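15. Mai 2018, von Zhuoran Yu

Betreff: Re: Aufnahmen Greifaufgabe Korb, Abbruchkriterium und Benennung

Hallo zusammen,

Antworten im Text.

> Wir haben in Fodside jetzt 134 Episoden mit dem Korb auf dem Server liegen,
> 131 davon laufen durch den Konverter. Bei den übrigen fehlt der Zeitstempel
> der Kopfkamera. Können wir die nachträglich aus den Gelenkdaten
> rekonstruieren, oder sollen wir sie wegwerfen?
> Zweite Frage: Wann gilt eine Episode als Fehlversuch? Im Protokoll vom
> Februar steht nur »Objekt nicht gegriffen«. Das passt auf den Korb schlecht,
> weil der Finger am Rand anliegen kann, ohne dass der Korb mitkommt.

Zu den Zeitstempeln: bitte nicht rekonstruieren. Die Gelenkdaten laufen auf dem Rechner der Armsteuerung, und dessen Uhr driftet gegen die Kamera. Bei Clunier haben wir das einmal versucht und lagen nach dem Abgleich 2 Bilder daneben. Für die Annäherung ist das unkritisch, für den Moment des Kontakts nicht. Die Episoden in den Ordner »unvollständig« verschieben und im Index auf ungültig setzen. Nicht löschen, die Bilder taugen noch für die Segmentierung.

Zum Abbruchkriterium: Das Protokoll ist für Einzelobjekte geschrieben und gehört ergänzt. Für den Korb schlage ich drei getrennte Marken vor, jeweils mit Bildnummer: Annäherung beendet, Finger am Rand, Korb angehoben. Fehlt die letzte Marke, ist die Episode ein Fehlversuch, bleibt aber im Datensatz. Solche Beispiele brauchen wir, sonst lernt das Modell, dass jeder Kontakt mit dem Rand zum Erfolg führt. 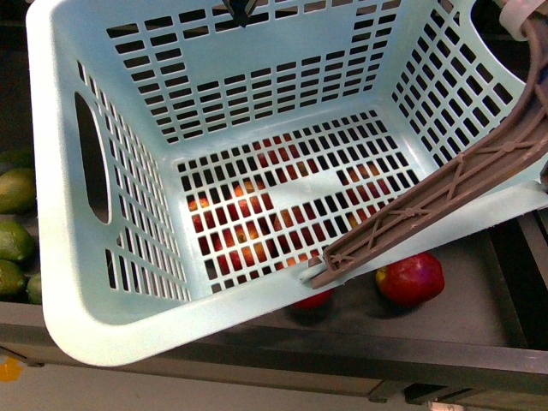
Schwieriger ist die Objektmaske. Feng hat bisher den Korb als geschlossene Fläche annotiert. Durch die Schlitze im Boden sind aber die Äpfel darunter zu erkennen, und der Detektor macht daraus eine Menge kleiner roter Fragmente mit jeweils eigener Kennung. Vorschlag: Korb weiterhin als eine Fläche, die Äpfel darunter als eine gemeinsame Region mit dem Attribut »verdeckt«. Nur Früchte, die außerhalb des Korbs liegen, bekommen eine eigene Maske. Ragt eine davon teilweise unter den Rand, wird nur der sichtbare Teil umfahren.

Die grünen Früchte im Nachbarfach bitte als »Frucht_gruen« führen, ohne Sortenangabe. In den alten Dateien stehen »Limette« und »Avocado« nebeneinander, das lässt sich aus den Bildern nicht sauber trennen.

> Reicht die Abtastrate, oder sollen wir hochgehen?

15 Hz reichen. Neltia liest ohnehin nicht schneller ein, alles darüber wird beim Import verworfen. Wichtiger wäre mir, dass die Startposition des Arms stärker variiert. Über 131 gültige Episoden hinweg kommt der Finger in den Plots fast immer aus derselben Richtung. Bitte bei der nächsten Serie auch von der gegenüberliegenden Seite anfahren und die Startpose in die Metadaten schreiben, Feld »start_pose«, Gelenkwinkel in Radiant.

Das geänderte Protokoll lege ich ins Repository, sobald Feng die Maskenregel gegengelesen hat. Bis dahin keine neuen Annotationen am Korb.

Gruß
Zhuoran

Zuletzt aktualisiert: gleicher Tag, Feldname »start_pose« korrigiert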